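Two-arm pouring cell: grip slips as the bottle tips over

Posted by Zadasport

Hello all, I do hope somebody can point me the right way. I look after a little tabletop cell with two arms that practise pouring tea, and since March the left one has been letting the bottle creep round in its fingers as it tips. I've kept the layout as plain as I can: a black tray in the middle with a pair of light blue cups on it, and a bottle of tea either side, jasmine oolong on the left and ordinary oolong on the right.
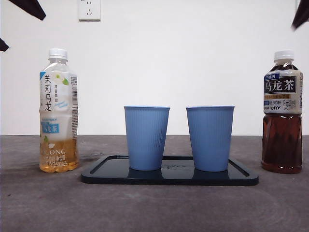

The finger pads were changed at 1,137 cycles and the counter now says 1,749, so I wouldn't have thought they were worn out already, but I'm happy to be told otherwise! I've wiped them down and raised the grip force a touch, which only squashed the bottle.

Trevor Cormier

Oh, I had months of this, you have my sympathy. Please put the force back where it was, as a thin plastic bottle gives way and then you have even less to hold. What cured mine was moving the grasp. Take hold round the middle, over the label, and check that both fingers meet the bottle squarely before the wrist starts to turn. 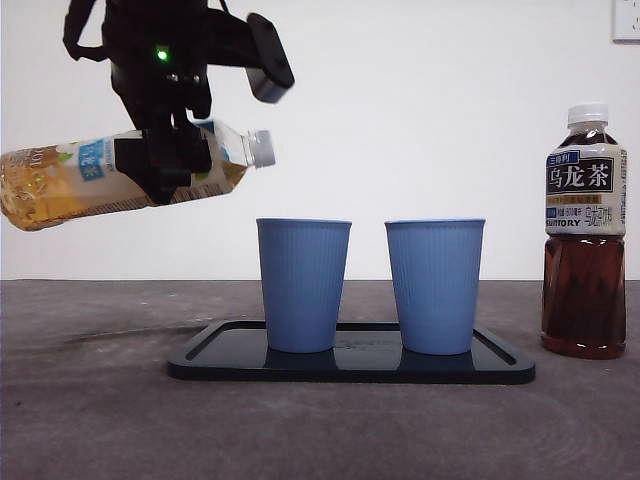

Then slow the wrist down for the last part of the tilt, where the tea runs towards the cap end and the weight shifts with it. I went down to 8 degrees a second and it made a world of difference (it does feel painfully slow, I know). Do your setting up with the caps on, and teach it again whenever you swap a full bottle for a part-used one.

Kusten

Pads. Mine never last nearly as long as they should. Change them and see.

Hinrichs

I'd go with Trevor, but look at the finger screws first. I found 3 loose on ours, and a dab of threadlock sorted it.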